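Wellmont Pauses Handheld Gripper Shipments Over Finger Fault, Offers Free Fix

Nov 18, 2024

Wellmont is holding back all new orders of the Dakent handheld gripper while we sort out a problem with the way the fingers close. If you own one, please stop using it for anything heavier than a coffee mug until you've done the check further down. We'll send the repair kit free, and you don't have to mail the tool back to get it.

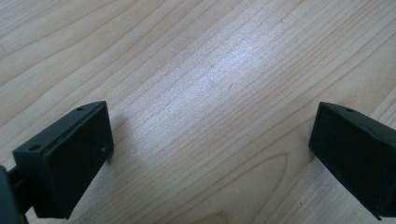
Myung-ja Yeom
Head of Product Safety, Wellmont

I'm writing this one myself because I've been on the phone with a lot of you this past week and I'd like everybody to get the same story.

So, what went wrong? The Dakent has two fingers that are supposed to close together when you squeeze the trigger and stay put until you let go. On some units a pin inside the linkage can work its way loose. When that happens the fingers can spring open with something still in your grip – or, less often, close a beat after you've let go of the trigger. Neither one is OK in a tool people hold in their hands all day.

We've had 2 reports of people getting hurt. One was a pinched fingertip, the other a bruised foot from a dropped jar of bolts. Both folks are fine and back at work, and I've talked to each of them. I'm sorry it happened, and I told them so.

The first report came in from Brandão, a parts packing shop that has used our grippers since February. Their floor lead sent us a really clear write-up (thank you!) and we had the same fault going on our own bench by the next afternoon. We then pulled 100 units out of the warehouse and ran them open and closed until we were sick of the sound. The pins that slipped all came from one supply batch, and that batch went into 2359 grippers. Every one of those has a serial number starting with FL, stamped under the handle.

OK, the check. Unplug the tool. Open the fingers all the way, then try to wiggle each one side to side by hand. A tiny bit of give is normal. If you feel a click, or one finger moves a lot more than the other, put the tool away and call us. If your serial number starts with FL, call us even if everything feels tight.

The kit has a new locking pin, a clip and a card with the steps. It takes a small screwdriver and maybe a quarter of an hour. If you'd rather not do it yourself, any Floltent service counter will swap the pin while you wait and send us the bill.

Zuzana Hrubý, who runs our test lab, has also changed how we sign off on new units. "We were testing the grip and not the pin," she says. "Now every pin gets pulled on before the cover goes over it."

New orders will ship again once the current stock has been refitted. I don't have a date for you yet and I'm not going to guess at one. If you're waiting on an order, you can keep your place in line or get your money back, and either way the same phone line will take care of it.

Contact: Wellmont Product Safety Desk, at the number printed on your warranty card.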